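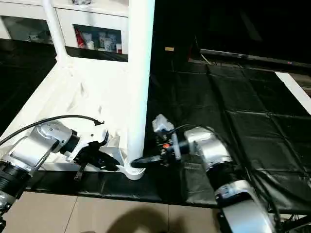 Page 37

GARNORIS TWO-ARM STATION
Planning and ordering notes

People usually come to this page wanting the price of the arms. The arms are the easy part. You choose a reach, you choose a gripper, and someone in accounting has a quiet afternoon. Most of the trouble in a two-arm budget sits in the lines nobody typed in, so we have put those first.

What you are paying for

The Garnoris is sold as a pair of arms, a controller, and one wrist sensor per arm. Grippers are ordered separately. This annoys everyone, including us, but a shop that handles boxed goods and a shop that handles stands and bases want very different fingers, and we got tired of taking back the wrong ones.

For work down at floor level, such as the foot of a pole or the edge of a molded base, order the long black fingers. They let one gripper press on the base while the other comes in at the foot of the pole from the opposite side. The short fingers are stronger and look better in a brochure. They also put the wrist where the base would like to be.

Grippers
Misuna long finger, pair: order code 300
Misuna short finger, pair: order code 500
Spare fingertips, bag: order code 1023

Buy the bag. You will not believe us until the second month.

Floor space

Plan the reach with the tallest thing you intend to handle standing up in the cell. A pole that clears the ceiling may still be in the way of an elbow. Walk around it with a tape measure and then let somebody who dislikes the project do the same. Their number will be larger and you should use it.

If you are covering the floor, budget for the covering and for replacing it. A black tarp over beige tile is cheap and protects the tile. It also keeps every fold it was ever packed in, and the glossy kind picks up highlights from whatever light you have. If your vision setup is fussy, get a matte one. Furniture at the edge of the cell should be on the drawing too, particularly anything with glass doors and cups inside.

Lighting

The arms do not care whether the lights are on. The cameras do, and so does the person who has to find a dropped fingertip on black material. Put lighting in the first purchase order. It is a small number there and a surprisingly large one when it comes back as a change request in October.

Cables

Each arm carries a cable along its outside. Leave slack for the full swing and then check where the slack goes when the arm folds. The Grimau clip set keeps the loop off the work and costs less than the meeting you would otherwise have about it.

The lines people forget

Freight to a building with no loading dock. Anchoring, or the heavier base plate if your landlord has views on drilling. Operator training for more than one operator, as the one you train will go on vacation. A second set of whatever you are practicing on, if it scratches.

Service

The Lu plan covers joints, brakes, and the controller. It does not cover fingers, cables, tarps, or anything that was standing in the cell at the time. Renewal is yearly, and the reminder goes to whoever signed the original order, so please tell us when that person changes jobs.

Lead time depends on the grippers. Quotes are free and stay good for 37 days.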